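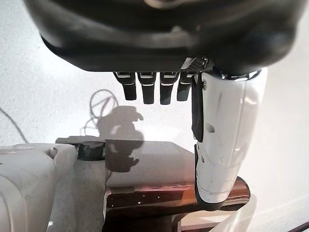 Before a five-finger hand is compared with a two-jaw gripper at the Minami laboratory, both must be set up in the same way and tested over the same table. This page sets out the procedure used for the Trulludeo hand and the Grallovis parallel gripper. Begin by moving the arm until the hand hangs over the table with the fingertips pointing down and slightly curled. In this position the four black fingers form a row on one side and the white thumb comes down opposite them, which leaves the black pad near the tip of the thumb easy to inspect. Save the pose in the controller under the name "start."

## Preparing the hand

1. Switch off power to the arm and confirm that the brake is holding.
2. Wipe the finger and thumb pads with a dry, lint-free cloth. Solvents are not permitted.
3. Check that the wrist cable has enough slack for a full half turn in either direction.
4. Restore power and run the homing routine from the Flutance controller. Stand outside the marked area until it has finished.
5. Open and close each finger separately at low speed, then the thumb.

If a finger stops short of its end position, repeat the homing routine once. A second failure is to be reported to Toshio Takagi, and the hand is not to be used until he has cleared it.

## Setting the camera

The wrist camera should show the fingertips and the near edge of the table together. Fix the exposure manually while a bright wall is in view. Automatic exposure tends to darken the fingers whenever the arm turns toward a light background, and recordings made that way cannot be compared fairly.

A glossy table top may also produce reflections that the tracking software takes for objects. Lay a plain matte cloth over the surface for all scored trials and use the same cloth for both grippers.

## Running the comparison

Each gripper performs 200 grasps, divided evenly among the objects in the standard box. Return to "start" after every grasp. A grasp is scored as held if the object stays in the grip for 2 seconds after lifting. Drops, slips and collisions are recorded separately, using the codes on the score sheet.

Do not adjust grip force partway through a set. Where an adjustment cannot be avoided, discard the set and begin again.

Completed sheets and recordings go to Lucía Ibarra. Requests to change the object box should be addressed to Fumiko Wada.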